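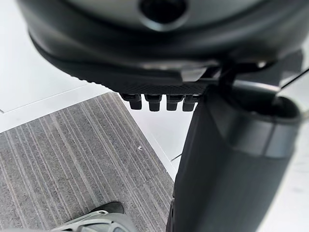 Kitchen cell FAQ
Setup, care, small repairs
Maintained by Gudrun Lammers. Last touched 2nd September. Corrections to me or Styliani Balaskas please, don't edit on the tablet, it eats changes.

Who is this for?
Anyone running a shift on the Lundby kitchen cell. If you've only run the Tirnel one, read the hand section anyway, the strap is different.

What do I do first?
Walk around it. E-stop in reach, released only after you've looked at both arms. Cables off the mat or lying flat. Then main power, then arms, then hands. Not hands first. Hands first gives you the 600 fault and you get to start over.

How long before I can use it?
Let it sit 8 minutes with the arms holding position. Yes, every time. The finger offsets wander when it's just come on and you'll waste more than 8 minutes chasing them.

Where does the base go?
Facing the counter, square to it. The arm should reach the sink with a bend still left in the elbow. If the elbow is going straight you're too far back. Move the base, don't stretch the reach limits in the config. Kristof put them there on purpose.

Which cup do I use for the grip check?
The plain white one. Not a mug, the handle throws off the thumb. Upright, fingers around the side, thumb on the front. Hold for a slow count, watch for creep. If it slides, see "Cup slips" below. 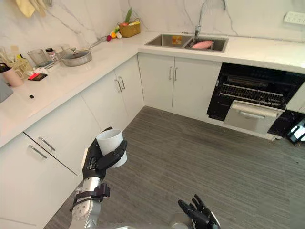

Grip check, right hand. Thumb on the front of the cup, left hand open.

Does it matter what's on the counter?
For the grip check, not much. For a scored run yes, use the layout sheet. Dishwasher door position is on the sheet too, people forget that one.

Cup slips. Now what?
In this order:
Wipe the fingertips. Lint-free cloth, barely damp.
Check the strap at the hand. Snug, not tight.
Re-zero that hand only.
Still slips, raise grip force one step. One. Write it down.
Past two steps it's not a force problem, it's worn tips. Swap them.

How often do tips get swapped?
Every 2000 grasps or when the surface looks shiny, whichever is first. Counter is on the hand status page, reset it after. Spares come from Carrilho, blue drawer. Take the last set = tell Ermelinda Amaral the same day.

Left hand is fine at the counter but hits the rack in the sink
Height offset. Nearly always somebody moved the base and skipped the sink check. Run the left arm out over the left basin with the cup in hand and stop above the rack. Jog down slow from there. Save the new offset under the left arm, not "both". Saving under both is how we lost a morning in May.
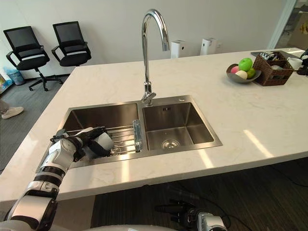
Sink check with the left arm, cup held just above the drying rack.

Can I run water?
No. Faucet stays off while the arms are powered. Hands are not sealed. If one gets splashed: power down, dry it, leave it off overnight, log it.

Do I need to do the right arm over the sink too?
Only if your task uses it there. Park it low and out of the way otherwise.

Can I be next to it during the check?
Outside the reach line. One person on the stop, one on the laptop. Not the same person doing both, we've had this disscussion.

An arm joint is making a noise
Faint whine while holding = normal. Clicking = not. Stop, power off, move the joint by hand, feel for a rough spot. Don't open the covers. Bernardo Pacheco does joints, everyone else does hands and cables.

Wrist bolts?
Check by hand at start of shift, torque wrench every 100 hours. Value is on the label inside the tool case lid. Threadlock only if the bolt came all the way out. Any bolt that's loose twice in a row gets replaced, don't keep tightening it.

Camera view is off or soft
Clean the lens first. Then check the mount hasn't rotated, there's a paint mark. If the mark lines up and it's still off, redo the calibration, board is behind the door. Takes a while, so do it before lunch not after you've booked a run.

Cleaning?
Outer covers, dry cloth. Joint rings, soft brush. No spray of any kind near the hands, no kitchen cleaner on the arms. Vacuum the mat at end of day, grit gets into the base wheels.

Shutting down
Put the cup down first!! Open both hands, park arms, hands off, arms off, main off. Reverse of startup basically.

I got a fault that isn't listed
Photo of the screen, copy of the log, send both to Stestmont support and cc Styliani. Don't clear it before you've taken the photo. They will ask for the hand firmware verison, it's at the bottom of the status page.

Where's the old FAQ?
Gone. If you have a printout of it by the bench, toss it, the startup order in there is wrong.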